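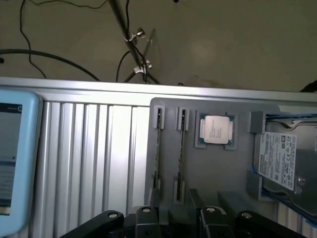
Ticket 839 - RAM clips on parts plate, left stick won't seat flush

Opened: 25/06/2024
Site: Illamden bench room
Item: gray parts plate (RAM x2, CPU, hard drive bay), on the aluminum rail
Priority: medium, was low
Status: closed, see bottom

Problem as reported

Left RAM stick rocks in its clips. Push the top end in, bottom end lifts. Push the bottom, top lifts. Right stick fine. CPU holder fine. Drive bay a bit tight but nobody's complaining about the drive.

Plate is the Gruno print, second batch. First batch didn't do this, but first batch was also the one where the CPU corners snapped off so we're not going back to it.

Need the plate usable for the Tan sorting job. They want sticks in and out all day and they come back to the same place every time. Can't have one sitting crooked.

What was tried

1. Swapped the sticks left to right. Rock stays on the left side. So it's the clips, not the stick. Put them back.

2. Cleaned the slots. Old toothbrush, then a strip of card folded over. Got some gray crumbs out of the bottom left clip, probably print leftovers. Slightly better, still rocks.

3. Loosened the plate off the rail in case the bolts were pulling it. Laid it on the bench on its own. Same rock. Bolted it back up. Note for whoever does this next, the bolts go in before you slide the plate to its mark, not after. Lost 20 min on that.

4. Straight edge across top and bottom clips, left pair. Bottom clip sits high. You can see light under the ruler on the top one. Right pair is level.

5. Tried a shim under the top clip end (paper, folded). Stick stops rocking but now stands proud of the right one and the paper walks out after a few goes. Took it out. Please do not put paper back in, I found more of it yesterday and it wasnt mine.

6. Checked the model file. Left bottom clip has a different floor height from the other three clips. Looks like somebody moved it in January when the CPU holder got redone and never moved it back. Change note just says "tidy up". Great.

Update 1

Asked Panov for a reprint of the clip only. They can't do clip only, clips are part of the plate in this version. Full plate or nothing. Full plate is a 32 hour print with their queue on top.

Asked if the clips could be separate parts next time, screwed on from the back. They said sure, send a drawing. Drawing not sent yet. That's on me.

Update 2

Didn't want to wait so tried sanding. Flat needle file first, wrong move, too wide for the slot and it chews the sides. Then a strip of wet and dry glued to a coffee stirrer, that fits. Took the floor of the bottom left clip down a bit at a time, stick in, check, stick out, repeat. Blow the dust out every time or you're measuring dust.

Three rounds of that and the stick sits down at both ends. No rock. Finger pressure on either end, nothing moves.

Ran 3000 grit over it at the end so the stick doesn't drag. Probably overkill.

Things that look like the same problem but aren't

Stick in backwards. Notch is off center, check it against the other one before you blame the clip.

Stick not pushed all the way down. Press both ends together, thumbs, not one end then the other.

CPU holder. The lower right corner tab is bigger than the rest and runs further down. People keep logging this as a print fault. It's supposed to be like that, it's how you find the corner with your finger. Don't sand it!!

Drive tight in the bay. Separate ticket. Don't lever it out with a screwdriver, the label side is already scuffed on the spare.

Sticks on this plate are dead ones btw, so is the CPU. Don't go putting them in a machine and then opening a ticket about that.

Fix

Left bottom clip sanded to match the other three. Plate back on rail, both sticks seated, signed off for the Tan job.

Model file corrected, all four clip floors same height now. Old file renamed with DO NOT PRINT on the front.

Still open

- drawing to Panov for the screw-on clips
- ask Gruno if any other plates from second batch went out, they will all have the high clip
- drive bay ticket, needs someone with calipers
- more stirrers

Closing this one. Reopen if the rock comes back, don't start a new ticket, there are already two of these and I had to merge them.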